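SPEAKER NOTES - teaching by hand: folding laundry with hand-held grippers
Ebise Bogale, Tuesday, afternoon slot. Talk slow!!

Slide 1. Title
Hello, thanks to the organizers. I run data collection for the Omov project at Fallau. Background is in textiles, not robotics. Say that early, people ask.
Promise: no equations. Ok one. No, cut it.

Slide 2. The problem
Cloth. No fixed shape, same shirt never lands the same way twice. You can't write down where the corner is.
So we show it. Person does the task, robot learns from the recording.
Two ways to show: drive the arm from a distance, or hold the gripper yourself and just do the thing.
Ask room - who has tried remote driving? Wait for hands.

Slide 3. Remote control first
We started there. Leader arms, two of them, operator sitting at a desk.
Fine for blocks and cups. Shirts: painful. You don't feel the cloth slip, you overpull, you start again.
Best operator did 40 good folds in a day and wanted to go home by lunch.
Sriwong clip if the sound works. Skip if behind.

Slide 4. Going hand-held
Same finger shape as the robot's, but in your fist. Camera rides along on the gripper, so the recording is from where the robot will be looking later.
Real rooms too. A bed, a washing machine, bags and boxes on top of things. We want the mess in the data.
Point at the finger pads, ribbed one especially. Pads changed three times, story is on slide 9, don't tell it now. 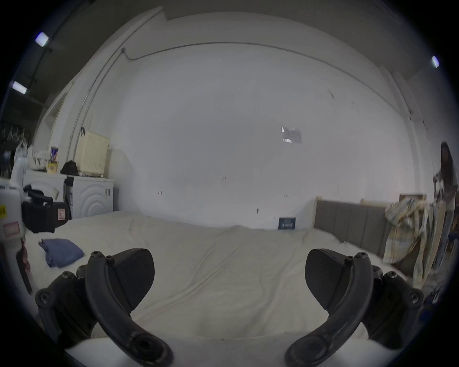
Slide 5. Two hands
Big one, don't rush.
One gripper can drag cloth. Can't open it up. For sleeves and corners you need one holding and one moving.
Left takes a corner, right pinches further along, then tension between them. People do this without thinking, which makes it hard to write instructions for.
What we tell new demonstrators:
close all the way before you lift
pull till it's taut then STOP
don't regrab in a hurry, a slow regrab is good data, a fast one is blur

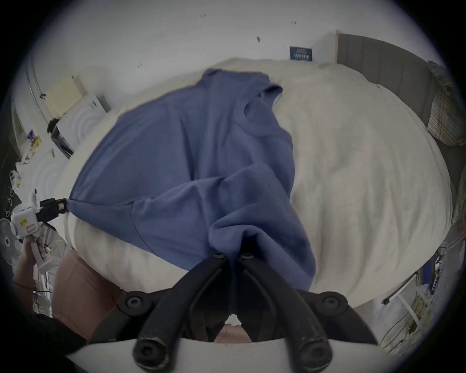
Blue garment held at two points, left gripper on the far corner.

Let them look. Then: where would you grab next? Usually get several different answers from the room. Good, that is the point, all of them can be right and the model has to cope.

Slide 6. Numbers
3,110 demonstrations recorded so far. Target was 3,000 by February, we made it, just.
656 thrown out. Mostly tracking lost, some where the demonstartor forgot and used their fingers.
Don't read the table out. Say the total, say the rejects, move on.

Slide 7. Letting go
Under-rated. Everybody films the grab. Release matters as much: open wide, back off straight, don't hook the hem on the way out.
Early policy from remote data kept dragging the shirt back with it. Show with hands on the lectern cloth (BRING CLOTH). 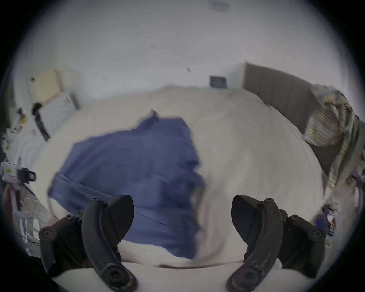 We now ask for a clear second with the fingers open, at the start and again at the end of every fold. Boring to do. Helped the model tell "done" from "about to grab", at least on our shirts. Haven't tested towels properly so don't claim towels.

Slide 8. Where remote still wins
Be fair here. Anything the human wrist can do and the arm can't, hand-held will happily record, and then the arm can't follow it. With remote driving every motion is reachable by definition.
So we mix. Kuvow, our scheduling tool, flags the folds that go out of reach and we redo those on the leader arms.
Someone will ask the ratio. Still changing, say so.

Slide 9. Pads
Pad story, short version. Smooth, then foam, then ribbed. Foam was lovely for an afternoon and then it tore.

Slide 10. Thanks + questions
Thank the demonstrators, names on slide.
Likely Qs: cost (ask me after), left handers (yes, works, swap the jobs over), does it iron (no).
Water. Clicker back to the desk.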